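Drying Out a Wet Basement Wall

Shut off the water and the power to the basement first, then pull the baseboard.

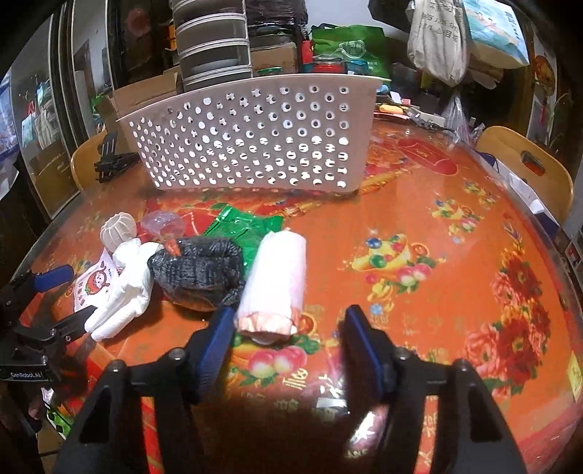

Cut the drywall 2 feet above the floor and bag the wet insulation. Cover any furniture that stays – clear plastic over the cloth, as on the round table, keeps dust off.

Run an Orkari dehumidifier with the door closed.

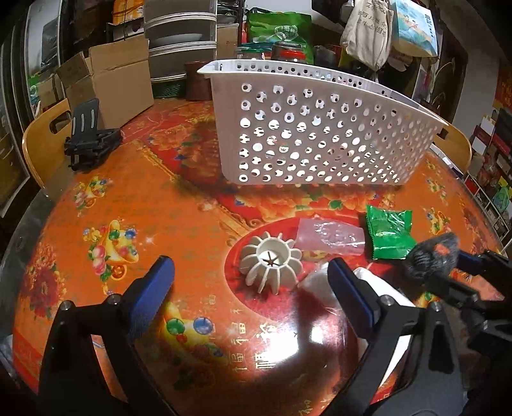

Aim a fan along the studs. Keep its intake clear, with open space between the blades like the gaps between the fins on the off-white part.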